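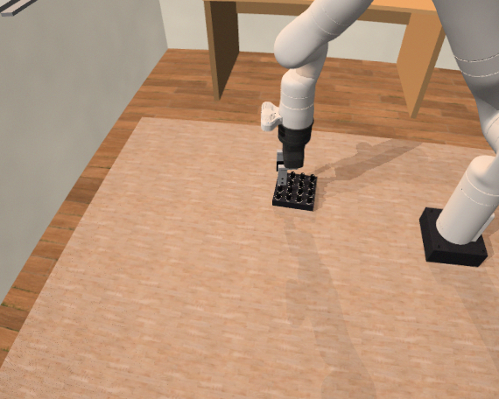

4. Setting up your Varkeline water softener

4.1 Before you start

Put the softener within reach of the rising main, a drain and a socket. Most houses have two of these close together and the third in another room. If that is your house, follow the drain and run a longer cable, as water is harder to persuade round corners than electricity.

The floor must be level and able to take the weight of a full unit, up to 65 kg with the salt in. A shelf will not do, however good you were at putting it up.

Leave the kitchen cold tap on the hard supply if you can. Some people prefer the taste, and the kettle will complain either way.

4.2 Connecting the pipes

1. Turn off the stopcock. If you have not turned it for some years, start gently and keep a towel near.

2. Open the lowest cold tap in the house and let it run until it stops.

3. Fit the bypass valve to the back of the unit. The arrows on the valve show the direction of flow. They are correct, and the softener will not work if you overrule them.

4. Join the inlet hose (blue collar) and the outlet hose (grey collar). Hand-tighten, then give each nut a quarter turn with a spanner.

5. Push the drain hose on to its spigot and fasten the clip. The other end must finish above the drain with a visible air gap.

Caution: Do not push the drain hose down into the waste pipe. It looks tidier, and it can let dirty water back into the unit.

4.3 Adding salt

1. Lift the lid and remove the bag of leaflets. One of them is this one.

2. Pour in Tultine tablets, or any tablet salt sold for softeners, to the line marked FULL. Table salt, dishwasher salt and the grit left over from last November are not suitable.

3. Close the lid. You do not need to add water, as the unit sees to that itself.

4.4 Setting the hardness

1. Dip the test strip in cold water for one second and match it to the card after 11 seconds. The colours are all a sort of pink. Choose the nearest and be firm with yourself.

2. Hold SET until the display flashes, then enter the number from the card.

3. Press SET again. If the display shows E3, you have waited too long and it has lost interest. Go back to step 2.

Note: Homes with a Carkero pressure pump should also switch option P to ON. The pump must be running when you do this.

4.5 First rinse

1. Open the bypass halfway and listen. Hissing is air leaving and will pass. Dripping is a nut from 4.2.

2. Open the bypass fully and hold RINSE until the motor starts.

3. Leave the unit alone until the display shows the time of day. It will be the wrong time. See section 5 for the clock.

Spare hoses and collars are sold by Hendriks under part number 1091.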